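Okay, so, methane. Quick show of hands, who here has a gas stove? (Wait for hands.) Me too, no judgment!
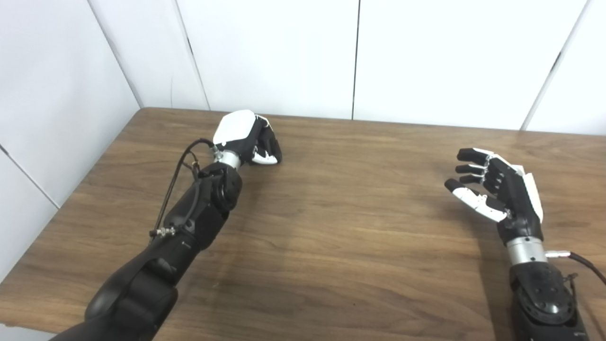

My angle tonight is leaks, mostly old pipes and landfill covers. Saqib Jafri and I spent March driving around Cerano with a borrowed sniffer, and we logged 18 leaks, two of them right by a school.

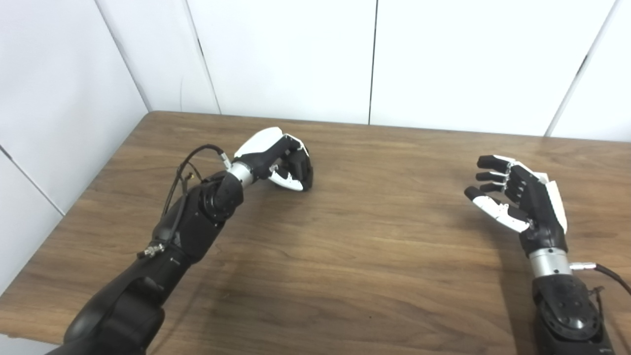 Then tell the Gandura landfill story, but keep it short, I always run over. Fixing the cover took 15 days. Pause, sip water, hand over to Danish for the cost stuff.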